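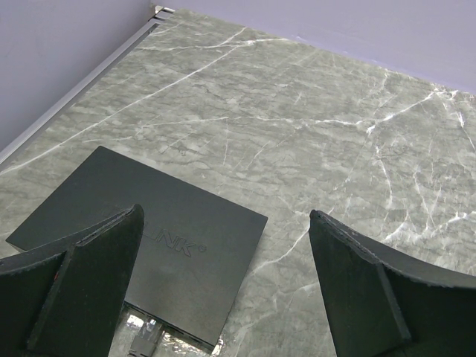
Valbona Dumitrescu: get that black box up on little feet before you do anything else, and don't let anyone near the stone with vinegar. My full answer is further down, it got long.

Grey marble worktop, no upstand, what do I do along the back and how do I keep it nice?

Skye Buchanan

Hello all, first time posting so be kind! We moved into a flat in Trerkidstead in August and inherited a grey marble worktop with lovely white veins running through it like lightning. I'm a bit in love with it and also terrified of it. I've only ever had the wipe-down sort you can be rude to.

The first thing is the back edge. The stone just meets the wall in a straight line, no upstand or tiles or anything, and the wall is plain paint (a pale lavender, which I thought I'd hate and now don't). There's a narrow metal strip down the left side where it meets the other wall, silvery grey with ridges in it, and the ridges are going to be a magnet for crumbs once I get cooking. Should I run sealant along the back? Should I get an upstand fitted? Lazarević quoted me 539 for a matching one and I had to go and have a sit down.

The second thing is what can live on it. There's a flat square black box on there and it's always got dust and smudges on top, and I've started wondering whether things left sitting on marble leave a mark. I'm too scared to look underneath. Also my partner keeps lemons in a bowl next to the chopping board and I keep moving them.

Third and last, cleaning. My mum swears by white vinegar for everything, the friend who helped us move says bicarb paste, and the chap in the hardware shop sold me a bottle of Pluso stone wash that smells of pears. I've not opened it yet. Oh, and do I need to seal it? I've no idea if the last people ever did and there's nothing in the folder of manuals they left (there IS a guide to a tumble dryer that isn't here).

Thanks in advance xx

Valbona Dumitrescu

Hi Skye, I've had marble for years and I've made most of the mistakes, so have mine for free.

Vinegar first. Please, please don't. Any acid eats into the polish and leaves a dull patch, and you can't wipe that off because it's the surface itself that's changed. Lemon, wine, tomato, fizzy drinks, the lot. So you're right about the bowl of lemons! A whole lemon sitting in a bowl won't hurt anything, it's the juice once somebody cuts one. We do all our lemons on a big wooden board and I wipe round it straight after. I'd skip the bicarb for everyday too. It's handy as a paste for drawing out an oil stain — leave it on overnight under cling film with a few small holes in it — but I wouldn't go scrubbing a polished top with it.

For daily cleaning I use warm water, a tiny drop of washing-up liquid and a soft cloth, then dry it with a tea towel. The drying matters where the water's hard. I don't know the Pluso one, so read the back of the bottle. If it says pH neutral and fine for marble, try it in a corner.

Sealing: put a few drops of water on the stone and go and make a cup of tea. I leave it 20 minutes. If there's a darker patch when you wipe it up, it's drinking the water and wants sealing. If it looks just the same you can leave it a while and test again another time. I use Brunitz, which goes on with a cloth and gets buffed off before it dries, and my hands smelled of it until the next morning so wear gloves. It won't stop lemon juice dulling the shine, mind. It only slows stains soaking in. I didn't understand that the first time and was quite cross with the bottle.

The black box: lift it up and have a look, you'll feel better! Grit underneath can scratch if it gets shoved about, and some rubber feet can leave marks on stone over time. I'd unplug anything that's plugged in, dust the top with a dry cloth, clean the marble under it, then stick clear bumpers or felt pads on. Make sure they don't cover any vents.

As for the upstand, live with it first. I went without for ages and only gave in behind the hob.

Babar Swati

Just silicone it. Takes 3 minutes.

Radka Đorđević

A bit more on the silicone, as I did mine on a Thursday night in a temper and had to dig it all out again.

Get the neutral cure sort that says it's suitable for natural stone. I grabbed ordinary bathroom stuff and it bled into the marble and left a greasy-looking line along the edge. Tape the wall and tape the stone, keep the bead thin, smooth it once and pull the tape off while it's still wet. Buy a grey or a clear — white looked awful against mine. And if you're ever going to repaint that lavender, paint first, the paint won't stick to silicone.

For ridges in metal trim I use an old soft toothbrush and soapy water, then a corner of the tea towel. Don't use limescale remover on it, however tempting, because it'll run onto the marble.

I'm with Valbona on waiting. A washable kitchen paint on that back wall would cost you a lot less than 539, and it's done me fine.

Contact us | Copyright Trerkidstead Home Help | Back to top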